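3.2 Household survey and holding times

The second part of the study concerns how cooked rice is kept between the end of cooking and the last serving. Laboratory work on spore-forming bacteria in cooked starches usually assumes a single cooling curve from the pot to the refrigerator. Our earlier interviews in Clinberg suggested that this assumption is poor for homes in which rice is cooked once and eaten over several meals. We therefore collected self-reported holding times and, in a smaller group, logged temperatures.

Questionnaires were mailed to 2000 addresses in Clinberg and Flandthorpe in April. The mailing list was drawn from the two town registers, with equal numbers of addresses per town. Of these, 902 were returned with the holding-time section complete. Returns closed on 2020-09-01, and forms received later were not coded. Respondents were asked when the rice was last cooked, when it was last served, where it was kept in between, and whether it was reheated before serving. Coding followed the scheme of Treloar, with one change: "left on the stove" and "left on the counter" were merged, as the two answers were used loosely by many respondents and could not be told apart from the written comments.

Households were placed in one of four groups. Group A served all the rice at one meal. Group B moved leftovers to the refrigerator. Group C left the rice in the cooker with the keep-warm function on. Group D left the rice in the cooker or pot with no heat. Households reporting more than one practice were placed in the group matching their most recent batch, and the other practice was entered as a secondary code. Secondary codes are not used in the analysis below.

3.3 Temperature logging

A subset of 25 households from Groups C and D agreed to log temperatures. Each received a sealed probe and a paper diary. The probe was placed in the rice at mid-depth after the cooking cycle ended and was left in place until the batch was finished or thrown out. Readings were stored once per minute. Lid openings were not recorded by the probe and had to be taken from the diary, which limits what can be said about short dips in temperature.

Probes were checked in an ice bath and in a stirred water bath before and after use. Those that drifted beyond the set limit were replaced, and the batch was repeated where the household was willing. Cooker make and capacity were written down by the household, but no attempt was made to balance the sample by make. The controls differ a good deal between models. On some, keep-warm begins without any action by the user; on others it must be selected, and on several it shares a button with cancel (Figure 6). A shared button matters for coding, as a respondent who reports having "turned it off" may in fact have returned the cooker to keep-warm.

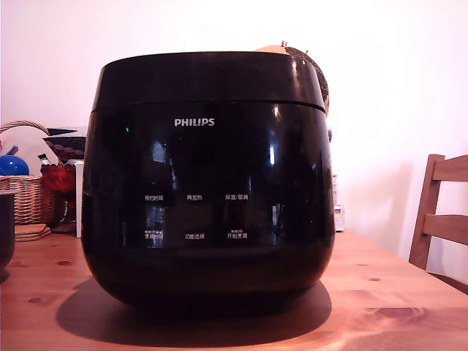
Figure 6. Electric rice cooker with a combined keep-warm/cancel button (保温/取消); separate buttons are labeled for preset time (预约时间) and reheat (再加热).

Where the diary and the logged curve disagreed on whether heat was on, the curve was taken as correct. A batch was treated as heated if its temperature leveled off well above that of the room, and as unheated if it kept falling toward room temperature. Curves that fit neither pattern were read separately by two coders - neither of whom had seen the diary - and were dropped if the coders did not agree.

Batch size was estimated from the dry measure given in the diary. We did not ask for the weight of the cooked rice, which varies with the amount of water and with the type of grain. The cooling model of Figueiredo was fitted to the unheated batches only, with depth of rice as the single free term. Heated batches were summarized by the lowest temperature reached before the first serving and by the total time spent below the hot-holding limit. Added items such as beans or cooked meat were noted, and batches containing them were kept out of the fit, as the Jokby pilot had shown that they change the early part of the curve.

Room temperature was taken from a second probe placed on the same surface as the cooker but away from its steam vent. In three homes this probe was moved during the batch, and the room value was replaced with the mean of the readings before the move.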